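About Clatix

Computer repair, drive replacement and parts recovery, Winville

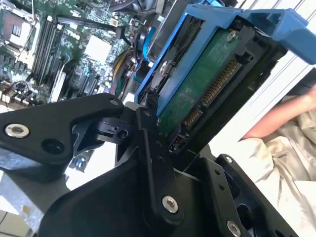 Do you need my password to replace a hard drive?

Usually a password isn't needed for the replacement itself. If you want us to check that your programs open afterwards, we ask you to set a temporary one and change it when the computer comes home.

What we do

Clatix services desktop computers for households, small offices and schools. The work is mostly storage: replacing 3.5-inch hard drives, moving data from old drives to new ones, and wiping drives that are leaving service. We also test and resell used parts. We do not repair phones, printers or televisions.

The workshop was set up by Domenica Sutter, who had spent nine years maintaining office desktops for an accounting firm in Clesholm. She still does the intake inspections and signs off each data transfer. The bench is at 62 Esteves Street, with parking at the rear.

How a drive replacement is done

The computer is shut down, unplugged and left for a minute before the side panel comes off. The technician wears a wrist strap clipped to bare metal on the case. Dust is cleared with low-pressure air before any connector is touched.

Many desktop cases hold the drive in a plastic caddy. The SATA data and power cables are disconnected first, by the plug and never by the wire. The caddy is then released and drawn out along its rails. Some caddies flex to let the drive go, and others use pins or screws. Caddies are specific to the case, so we keep yours and refit it with the new drive. If a caddy has a broken tab we look for a match in used stock. Third-party caddies are fitted only when no match turns up, and only after a trial fit with the side panel closed.

The removed drive is labelled with the job number and checked at the connector. On a SATA drive the power section is the longer of the two and the data section the shorter. Contacts should be straight and clean. A cracked connector shroud is common on drives that have been pulled out at an angle, and it is noted on the job sheet before we do anything else.

The circuit board on the underside of the drive is not removed during routine work. Swapping boards between drives seldom helps on modern models, as calibration data is often stored on the original board. If a drive has been opened, or if it makes a clicking or grinding noise, we stop and refer it to a recovery lab.

Data transfer

Healthy drives are copied sector by sector to the replacement. Drives with read errors are imaged to a separate disk, and all further work is done on the image. You receive a list of any files that could not be read. The old drive is returned to you unless you ask for it to be wiped.

Transfer time depends on the size and condition of the drive. A drive in good order is normally finished overnight. A drive with many weak sectors can take several days, and we will ring you before going past the third.

Wiping and disposal

Drives are overwritten in full and verified. A drive that fails verification is shredded. Each one gets a certificate showing the serial number, the method and the date. In the last financial year we wiped 3038 drives and replaced 1209, most of them for schools and offices closing out leases.

Boards, cables and cases that cannot be reused go to an electronics recycler. Batteries are removed and stored separately.

Used parts

Tested drives, caddies, memory and power supplies are sold over the counter. Used drives are sold with a printed health report and a warranty of 25 days. Please bring the model number of your computer when asking for a caddy, or bring the old caddy if you have it. Colour is not a reliable guide to fit.

Before you bring a computer in

Back up what you can. Leave the keyboard, mouse and monitor at home, but bring the power cord if it is an unusual type. Write down any error message exactly as it appears. If the drive has been dropped or has been in water, do not switch it on again, and do not put it in rice or in the freezer.

A quote is given after inspection. The inspection fee comes off the final bill if the work goes ahead. Computers not collected within three months of our last notice are treated as abandoned and their drives are wiped.

School and office accounts

Bulk jobs are collected by van in Winville and Clesholm. We supply an asset sheet in advance, and every machine is checked against it at pickup and again at the workshop. August is fully booked most years with lab refreshes, and accounts wanting that month should reserve by the end of May.

Page last revised 2020-09-15.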